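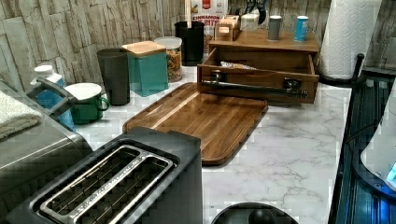 ## 4. First Use and Browning Setup

Complete Section 3 (Unpacking and Placement) before you start. The steps in this section apply to all Varma two-slot models.

### 4.1 Burn-off cycle

New heating elements carry a thin protective coating. It gives off a light odor and a small amount of smoke during the first cycles.

1. Open a window or turn on the range hood.
2. Check that both slots are free of packing material.
3. Push the crumb tray in until it clicks.
4. Plug the cord into a grounded wall outlet. Do not use an extension cord.
5. Turn the browning dial to its highest setting.
6. Press the lever down until it latches. Do not insert bread.
7. Let the cycle finish, then wait 2 minutes.
8. Repeat steps 6 and 7 once.

**Note:** The lever latches only when the unit has power. If it does not stay down, test the outlet with another appliance before you contact service.

**CAUTION:** The metal parts around the slots stay hot after the lever rises. Keep hands and cloth away from the slots until the unit has cooled for 20 minutes.

### 4.2 Setting the browning level

1. Set the dial to 3.
2. Insert one slice in each slot and press the lever.
3. Check the color when the cycle ends.
4. Move the dial up or down by one half step and repeat with fresh bread.

Dry or thin bread browns faster than fresh bread. Raisin bread and other sweet breads need a lower setting. When you toast a single slice, lower the dial by one half step.

To stop a cycle early, press CANCEL. Do not pull the lever up by force.

### 4.3 Frozen bread

1. Separate the slices and remove loose ice.
2. Insert the bread and press the lever.
3. Press FROZEN within 2 seconds. The indicator lights and the cycle time is extended.

**Note:** FROZEN does not change the dial setting. Use the level you found in 4.2.

### 4.4 Jammed bread

1. Press CANCEL and unplug the unit.
2. Let it cool fully.
3. Lift the lever past its rest position to raise the slice.
4. If the slice is still caught, turn the unit upside down over a sink and shake it gently.

**WARNING:** Never put a knife, fork or other metal object into a slot, even when the unit is unplugged. The elements break easily, and a damaged element is a shock hazard.

### 4.5 Crumb tray

Empty the tray once a week in normal use. Wash it by hand and dry it completely before you put it back. Replacement trays are listed in Section 7 under part 19.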